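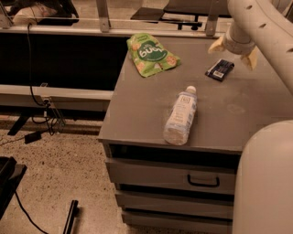

Second Stop: The Teaching Stations at Gimlow

In the afternoon the delegation was received at the Gimlow site, where Stenik prepares handling tasks for service robots. Staff explained that each task is first shown to the robot by remote control. An operator guides the arm and opens and closes the gripper from a nearby desk, and the movements are recorded.

The cabinet station deals with everyday goods. A snack bag, a small dark packet and a plastic bottle lay on the cabinet top, with the drawers below. Our hosts regard crumpled packaging as the hardest material to teach. The task list for the station calls for 1,000 recordings, of which 139 had been accepted at the time of our visit.

Members asked how rejected recordings are handled. They are kept for 2 months and then deleted. The visit continued to the Zorance hall at four o'clock.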